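Projektbericht: Adaptive Geräuschunterdrückung mit LMS und NLMS

Kategorie: Studium & Projekte | Schlagwörter: Signalverarbeitung, adaptive Filter, Akustik

3. April 2022

1. Aufgabenstellung

Im Projekt sollte ein adaptives Filter aufgebaut werden, das ein Lüftergeräusch aus einer Sprachaufnahme entfernt. Zur Verfügung standen zwei Mikrofonkanäle. Der Primärkanal enthält Sprache und Störung, der Referenzkanal möglichst nur die Störung. Das Filter bildet den akustischen Weg zwischen den beiden Mikrofonen nach, sein Ausgang wird vom Primärkanal abgezogen. Was übrig bleibt, ist zugleich das Nutzsignal und das Fehlersignal für die Adaption.

Verglichen wurden der LMS-Algorithmus und seine normierte Variante NLMS. RLS war in der Aufgabenstellung als Zusatz genannt, wurde aus Zeitgründen aber nur in der Simulation gerechnet und kommt in diesem Bericht nicht weiter vor.

2. Grundlagen

Die Aktualisierung der Koeffizienten beim LMS lautet

w(n+1) = w(n) + mu * e(n) * x(n)

mit dem Koeffizientenvektor w, dem Referenzvektor x, dem Fehler e und der Schrittweite mu. Der Faktor 2 aus der Ableitung des quadratischen Fehlers ist in mu enthalten. In manchen Lehrbüchern steht er davor, dann halbiert sich die zulässige Schrittweite. Das hat am Anfang zu einem Fehler geführt, weil die Grenze aus der einen Quelle mit der Formel aus der anderen kombiniert wurde.

Beim NLMS wird durch die Energie des Referenzvektors geteilt:

w(n+1) = w(n) + mu * e(n) * x(n) / (x'(n) * x(n) + delta)

Die kleine Konstante delta verhindert eine Division durch null in Pausen. Theoretisch darf mu hier zwischen 0 und 2 liegen, unabhängig vom Pegel des Eingangs. In der Praxis wurde deutlich unterhalb der Grenze gearbeitet, da die Sprache im Fehlersignal die Adaption stört.

3. Aufbau

Die Rechnungen liefen zuerst in der Simulation, danach auf dem Signalprozessorboard Ovadis. Das Board hat einen Stereoeingang, beide Kanäle werden mit demselben Takt abgetastet. Als Störquelle diente ein Gehäuselüfter von Koubek, als Sprachmaterial der Satzkorpus Illia, abgespielt über einen kleinen Aktivlautsprecher. Die Aufnahmen entstanden in der Messreihe im Oktober und wurden unter dem Projektnamen Brillstead abgelegt.
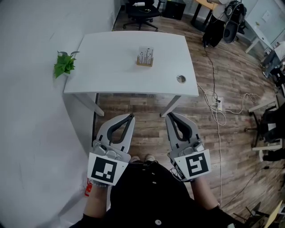 Der Abstand zwischen Referenzmikrofon und Störquelle bestimmt, wie gut das Filter arbeiten kann. Steht das Mikrofon zu weit weg, gelangt auch Sprache in den Referenzkanal und wird teilweise mit ausgelöscht. Dazu kommen Reflexionen. Eine fast freie, ebene Tischplatte direkt an der Wand, wie bei dem weißen Tisch auf dem Foto, liefert zwei starke frühe Reflexionen, eine von der Platte und eine von der Wand dahinter. Beide muss das Filter mit abbilden, was mehr Koeffizienten kostet. Für die Messungen lag deshalb eine Schaumstoffmatte unter den Mikrofonen.

4. Durchführung

Zuerst wurde die Filterlänge variiert, bei fester Schrittweite. Mit 12 Koeffizienten war kaum eine Wirkung zu hören, das Filter konnte nicht einmal die Laufzeit zwischen den Mikrofonen überbrücken. Erst mit deutlich längeren Filtern ging die Störung hörbar zurück. Ab einer gewissen Länge wurde das Ergebnis wieder schlechter - das Rauschen der Koeffizienten wächst mit der Filterlänge.

Danach wurde die Schrittweite verändert. Beim LMS musste sie für jeden Pegel neu eingestellt werden. Wurde der Lüfter auf die höhere Stufe geschaltet, lief das Filter mit der alten Einstellung weg. Beim NLMS trat das nicht auf.

5. Ergebnisse

Der LMS erreichte mit passend eingestellter Schrittweite eine Dämpfung der Störung um 12 dB, der NLMS unter gleichen Bedingungen 14 dB. Gemessen wurde in den Sprachpausen, nach fünf Sekunden Einlaufzeit. Während der Sprache ließ die Dämpfung bei beiden Verfahren nach. Abhilfe brachte ein einfacher Pausendetektor, der die Adaption bei Sprache anhält. Der Detektor schaltet allerdings bei leisen Wortenden zu früh wieder ein, was als kurzes Aufrauschen hörbar ist.

Die tonalen Anteile des Lüfters verschwanden fast ganz, das breitbandige Strömungsgeräusch blieb zum Teil erhalten. Das passt zur gemessenen Kohärenz der beiden Kanäle, die zu hohen Frequenzen hin stark abfällt. Was zwischen den Kanälen nicht kohärent ist, kann ein lineares Filter nicht entfernen.

6. Offene Punkte

Auf dem Board wurde in Festkomma gerechnet. Bei sehr kleiner Schrittweite bleibt die Adaption stehen, wenn der Korrekturterm kleiner wird als die Auflösung der Koeffizienten. Eine Rechnung mit doppelter Wortbreite nur für den Koeffizientenspeicher wurde vorbereitet, aber nicht mehr gemessen. Ebenfalls offen ist der Vergleich mit einem Filter im Frequenzbereich, das bei großen Längen weniger Rechenzeit braucht.

5 Kommentare | 14 Mal geteilt

Diese Website verwendet Cookies. Mit der weiteren Nutzung stimmen Sie der Verwendung zu. Einstellungen | Akzeptieren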